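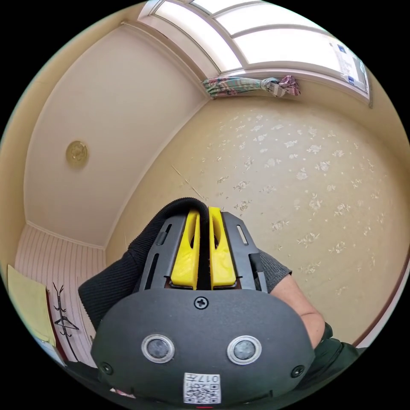

Decha Chaimongkol wrote to me over the weekend that I had been much too hard on the second side of the Boonchu live album, and that if I played it again with the lights low and the phone in another room I would change my mind. Well, I did as I was told, and he's right (mostly!).

For anyone new around these parts, Boonchu were a four-piece from Cillbridge who made two studio records and then one live one, and the live one has been next to impossible to find for as long as I've been buying records. Now a little label called Zoltum has put it out again on heavy vinyl, with a booklet and five songs left off the first pressing. My copy is number 267 of 1,909, stamped in blue ink on the back, and I've been going on about it to my poor sister since January, when I put my order in.

What I grumbled about last time was the long organ piece, "Prurero", which takes up most of side two. I called it wandering. I still think the middle stretch goes on a bit, but I had completely missed what the bass is doing under there, this slow climbing line that comes back at the very end with the whole band on top of it – oh, it's lovely. I played it again straight away and let my dinner go cold.

The extra songs are more of a mixed bag. The ballad is a keeper, the drum solo I could live without, and the crowd is so loud on the last one that I had to turn it down for the neighbors. I'll write about the booklet next time, once I've finished reading it.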